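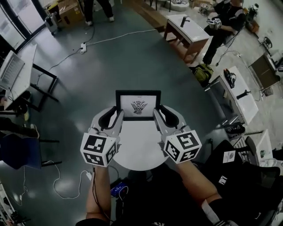 ## Hanging a framed print at the right height

1. Measure the frame from top to bottom and divide by two.
2. Pull the hanging wire up tight at its center. Measure from there to the top of the frame.
3. Mark the wall at eye level in pencil. Add the number from step 1, then subtract the number from step 2. Your hook goes at this height.
4. For drywall, use two hooks, set around 9 inches apart and checked with a level. Wide frames tilt less this way.
5. Hang the print, step back to the door and look again.

Plaster walls crack easily. Put tape over the mark and drill a small pilot hole before you drive the nail.

Amna Afridi, updated January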